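Is a white board over a wooden desk any good for cutting and drawing on?

Posted in Home & Craft, Honby Community Help

wrenandbobbin
Hello all, hoping somebody can talk sense into me before I spend money. I've got an old wooden table in the back room and the top has gone a bit uneven over the years (there's a dip where I do most of my tracing, typical!). I draw and cut my own dress patterns, nothing fancy, mostly skirts and things for the grandchildren. What I'd like is a big smooth white board to lay on top, so I can see my pencil lines properly in the evenings with just a lamp on.

My worries are glare, whether it'll slide about, and what it'll be like to keep clean. I've seen a Bullen board that's 1000 mm long and it seems a lot of cash for a flat thing. Do I need it, or will any old offcut do? I work from about 7 until I can't see straight, so the light matters more than anything. Ta in advance x

2 replies

dikley_dabbler
I did this a couple of winters ago and I'd never go back to bare wood. I got mine cut to size at the yard on the Dikley road, and it was far cheaper than anything sold as a craft board. Ask for a satin or matt finish if they've got it. Mine's satin and pencil shows up lovely on it, even the faint 2H stuff.

Glare first. A lamp with a proper deep shade is miles better than one of those bare strip things, and you want the shade tipped down so the light lands on the middle of the board and stays out of your eyes. The corners do go dim, so I just shuffle the paper along as I work. If you're right-handed put the lamp on your left, or your own hand throws a shadow over the line you're trying to follow. Took me ages to twig!

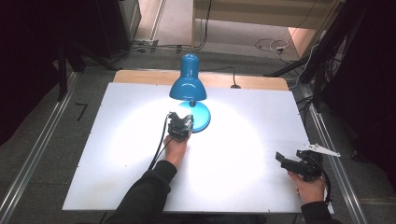 Stopping it sliding

Rubber shelf liner, the bumpy sort off a roll. I put 4 squares of it under the board, one at each corner, and it hasn't budged, even when I lean on it with the big shears. Don't use double-sided tape on a table you're fond of. I did on my first go and it took the varnish off in a strip, and I've had a runner over that bit ever since.

With your dip you might want a folded sheet of lining paper under the middle too, otherwise the board can give a little when you press down. Try it without first though, mine was stiff enough.

Oh, and let the lamp flex go off the back, not across where you're cutting. Ask me how I know.

menonroad63
just get a bit of old kitchen worktop, mate of mine had some in a skip. weighs a ton, won't slide anywhere. not sure about white though

tackingstitch
Menon Road is right that worktop stays put, but you'll never shift it when you want the table back for dinner! I'd go with the satin board.

On keeping it clean, which the others haven't covered: a damp cloth and a tiny drop of washing-up liquid does for everyday. Pencil comes off with an ordinary white rubber. Biro is a pain, and I've had some luck with surgical spirit on cotton wool, but try it on a corner first in case it dulls the finish. Wax chalk is the worst of the lot, so put a sheet of scrap paper down if you're using that.

Wipe it before you lay any pale fabric out, every single time. I had a grey smudge right down the front of a cream blouse from old pencil dust and it never fully washed out.

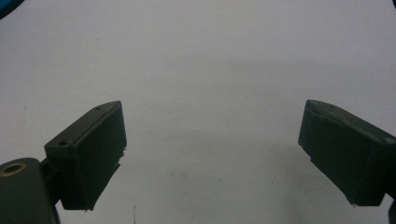
Pale board close up, with a good stretch of clear surface.

One more thing, don't use a rotary cutter straight on it. You'll score the top and then your pencil drops into the grooves on every line you draw. Keep a proper cutting mat for that and slide it underneath when you need it. I paid 63 quid for my first board and ruined it in a fortnight, so learn from me. The Bullen one is nice enough but I'd put the difference towards a decent lamp.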